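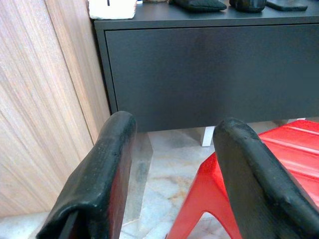

Low, Dark and Off the Floor: A Furniture Maker on the Case for the Plain Cabinet

Fri 21 November

The woman who runs Sturkix would rather talk about drawers than about herself, and she asked me to leave her name out of it. "Put the shop's name in and leave it there," she said, pouring coffee at the end of a workbench. So that's what I've done. We talked for most of a morning and I could have stayed all day!

Sturkix makes storage for small homes - cabinets, mainly, plus a bench and a couple of stools. The workshop is on the second floor of an old building in Balimberg, up a staircase that makes you think hard about how anything gets back down. Every piece comes apart to fit through the door. She learned that one the expensive way, with a sideboard that had to be sawed in half.

Her favorite thing to make is still the first thing she ever sold, a low cabinet in dark gray with one wide drawer and no handle.

"People come in and touch the front and look for the trick," she said. "There's no trick. You get your fingers on the edge and you pull. My mother hated it for a year and now she has two."

I wondered about the color, having grown up in a house where every stick of furniture was honey pine. She laughed and said she'd grown up in the same house, more or less.

"Charcoal is kind to a room. You put a red stool next to it, or a yellow lamp, and suddenly you notice the stool. And it goes quiet in the evening, I love that. What it isn't kind about is fingers. You'll get a smudge right in the middle of the drawer, everybody does, and you'll see it when the light comes in sideways. Damp cloth, then a dry one. Or leave it alone until somebody's visiting."

She had a lot to say about legs. The short ones, specifically. Early versions of the cabinet sat flat on the floor and she thought they looked like luggage. Raising them let a bit of floor show underneath, and the whole piece seemed to lose weight. She tried black legs, then bare wood, and ended up with white after a customer painted a set at home and sent a photo.

"I was annoyed for an afternoon! Then I went and bought white paint."

The matte finish comes from Hisum, a small supplier she has used since the start, and she went through 60 test panels before she was happy with it. They're still stacked by the window, each with a pencil note on the back. I turned over a few. One said "too blue." One said "school locker." One just said "no."

Since October the shop has been busy with its biggest order so far, 518 drawer fronts for an apartment building called Sjöberg, where each home gets a cabinet in the hall. She showed me the rack where the finished ones wait, and slid one out so I could see how the panel sits inside its border.

"That line around the drawer is the only decoration on it, so it had better be straight. I check it with a card. If the card sticks anywhere, back it goes."

Then I asked what she keeps on top of her own cabinet, expecting a vase and a tasteful book.

"Oh, everything. Mail, a folded cloth, the cap from some pen I lost years ago. The top of a low cabinet is where a household empties its pockets, and I think that's lovely. I used to clear it every night. Now I do Sundays, and whatever is still there goes in the drawer, and then the drawer is a problem for spring."

Her next project is a narrower version for bedrooms, same front, same legs. She had a cardboard mock-up of it standing by the stairs with a coat thrown over it. She's already decided it's an inch too tall.

3674 views | 500 shares | 12 comments

Related
Stools You Can Stand On
A Hallway With No Closet
How We Fixed a Sticking Drawer
Paint Chips, Swatches and Second Thoughts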